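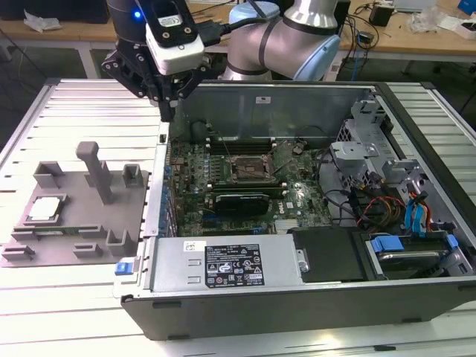 *Bench Two, Hallstead: the arm above an open tower, with the processor in its fixture at left.*

**Memorandum of 2 August 2020**

To the Director, Kinnear Refurbishing:

The undersigned requests approval for a second arm, to be delivered in December. The quotation from Skotow includes the gripper and 10 spare fingers. Printed fixtures will be made in house.

Our present backlog stands at 263 towers. Mr. Qudah has asked that the purchase be deferred until the backlog reaches 500. His objection is attached in full, at his insistence.

Respectfully,
Edeltraud Bachmann

She read it twice and struck out "at his insistence." Then she carried it upstairs, where Tamer Qudah was already seated outside the Director's door with a folder on his knees.

"Is mine attached?" he asked.

"In full."

He moved his coat from the other chair, and she sat down to wait.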